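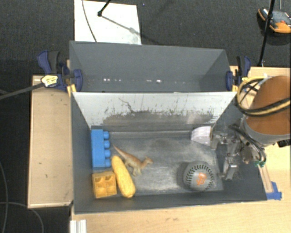

What happens when a robot arm bumps into something it didn't expect?

Most robot arms stop moving. Inside each joint there is a motor, and the robot keeps checking how hard each motor has to push. If a motor suddenly has to push much harder than it should, the robot treats that as a bump and stops where it is. This is called a protective stop.

A protective stop keeps a small problem from turning into a bigger one. But somebody still has to find out why the robot bumped into something. This page is about one time that happened, at a workshop called Vodlow, and how the people there worked out what was wrong.

The job

The robot at Vodlow had a simple job. It had to pick a toy out of one side of a bin and put it down in the other side. When all the toys had been moved across, it moved them back again. The people in the workshop called the robot Sutter.

Moving toys is easy for you. For a robot it takes some practice, because every toy needs a different kind of grab. Look at the toys in the front part of the bin at the top of the page. The baseball is round, so a gripper has to get a finger on each side of it. The dinosaur has a long, thin tail and a small head, and a grab that works on its body may not work on its tail. The ear of corn is bumpy, and one end is thicker than the other. The building blocks have flat sides, but a block next to a wall leaves very little room for a metal finger to fit in.

The walls matter as much as the toys. A robot has to know where they are, or it will run into them.

How a robot knows where the walls are

Sutter had a camera that helped it find the toys. The walls were different. The bin was supposed to stay in one place, so Bindu Kurian measured it once and typed the numbers into the robot's program. From then on the robot had a kind of map. The map said, "The wall is here. Do not go past this line."

A map like that works well as long as nothing moves. Think about walking to your bathroom in the dark. You can do it because you remember where the door is. If someone shifted your bed a little while you were out of the room, you might walk into the door frame, even though you did everything the same way as the night before.

What went wrong

In December, Sutter ran for most of a morning without trouble. It made 169 grabs. On the next one it reached down for a toy near the right wall of the bin, and one of its fingers came down on top of the wall. The motors pushed harder, the robot noticed, and it stopped. A red light came on.

Ditte Norðdahl was the person looking after the robot that day. She didn't reach in and pull the gripper free. She pressed the emergency stop button first. A robot that has stopped by itself may still have power in its motors, and a person should never put a hand near it until it is certain that it can't move.

Then she looked for damage. The finger was not bent. The bin had a new scratch on it, and that was all.

Looking for the cause

The first idea was that the camera was to blame. Maybe it had seen the toy in the wrong place. Ditte checked the last picture the camera had taken, and the toy was exactly where the robot thought it was. So the camera was fine.

The second idea was that the finger was loose. Vusumuzi Dlamini tried to wiggle it with the power off. It was tight.

Then Bindu got out her ruler and measured the bin again. It had moved 2 centimeters. That is a little more than the width of a grown-up's thumb — a small distance, but the robot was reaching for a narrow gap beside the wall, and there wasn't enough space to be that far off.

Why did the bin move?

The bin at Vodlow was held in place by clamps. A clamp is a tool that squeezes things together so they can't slide. There are two blue and black ones in the picture as well, one on each side of the back part of the bin. Their blue pads press against the walls.

One of Vodlow's clamps had worked its way loose. Each time the gripper touched the bin, even gently, the bin got a tiny nudge. A single nudge did nothing that anyone could see. Many nudges in the same direction moved it bit by bit, until the map in the robot's program no longer matched the real bin.

The robot had no way to know this. It was following its map, and the map was wrong.

What they changed

They tightened the clamp and put the bin back where it belonged. Vusumuzi drew a pencil line on the table along each side of the bin. Now anyone walking past could see if the bin had slid.

They also added a check to the program. After every 60 grabs, Sutter stops and uses its camera to find the corners of the bin. If the corners are not where the map says they should be, the robot waits and asks for help.

The last change was to make the robot slower near the walls. It can still bump into one, but it will be moving gently when it does. Slowing down made the whole job take longer, and Bindu wasn't happy about that at first. She kept the change anyway.

If you ever visit a robot

Some schools, museums and libraries have robot arms that you can watch or help to run. These are the rules Vodlow gives its visitors:

Stay behind the line on the floor, even when the robot is standing still. It may be waiting to start again.

Find the emergency stop button before you begin. It is usually big, red and round.

Never reach in to get a toy that was dropped. Tell the adult in charge.

Tie back long hair, and roll up loose sleeves.

If you see something that has moved or looks loose, say so. You may be the first person to notice it.

Words to know

Clamp: a tool that holds things tightly in place.

Emergency stop: a button that makes a machine stop right away.

Gripper: the part of a robot that grabs things, like a hand.

Joint: a place where a robot arm can bend or turn.

Protective stop: when a robot stops itself after it feels something pushing back.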